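So Zongate put out its "election integrity" report this morning, Mon 4 May, and I read the whole thing so you don't have to. 13 pages. Five of them are a cover, a letter from the chief executive and full-page quotes.

The headline claim is that labels on disputed posts "reduced the reach of misleading content." Reduced from what? There's no starting number anywhere. I looked in the footnotes. There are 2 footnotes. One is a link to an older Zongate blog post.

They say 360 posts about the county races got a label in April. Fine. How many posts about the county races were there? If it was 400, wow. If it was four million, who cares. They know the answer and didn't print it.

Also, when did the labels go on? A label that shows up two days after everybody's uncle has shared the thing is a label for the archive. The report says "promptly." Promptly is a word you use when you don't want to type a number.

I asked the press office both questions. Got a reply in an hour, which surprised me, and it was a paragraph from page 2 pasted back to me.

Thoa Từ did the work they didn't. She went through the posts about the fake polling place change in Sodetti, and the most shared one never had a label at all. It was a screenshot of a text message. Her guess is the system reads captions and skips the picture. It's a guess, she says so, but it fits.

To be fair to the other side: Maarja Vītola thinks I'm asking for too much and that any report is better than the nothing we got from Fukness. She has a point about Fukness. I still don't think you get credit for a report card you filled in yourself.

And yes I saw that the outside review was done by Sachdeva. Sachdeva was paid by Zongate. It's in the thank-yous on the last page, in gray type. Maybe they did a great job! Show me the review and I'll say so. What we have is one sentence saying they "found the approach sound."

Some people are replying that false posts don't change votes anyway. Could be. I haven't seen good proof either way, and I don't trust anyone who's sure about it. But a wrong polling place isn't about changing minds. You drive to the wrong building and then you have to be back at work.

What I'd want next time: total posts, time to label, and shares before and after. Three columns. They have the spreadsheet.
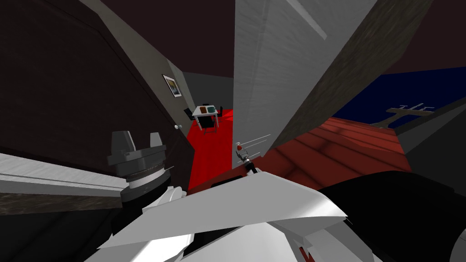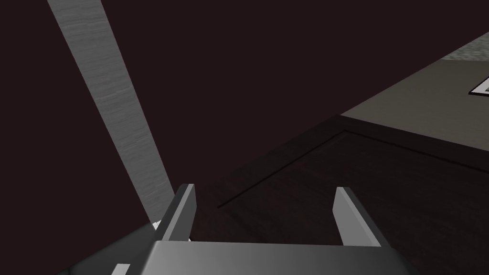
Both images: computer renderings, robot grippers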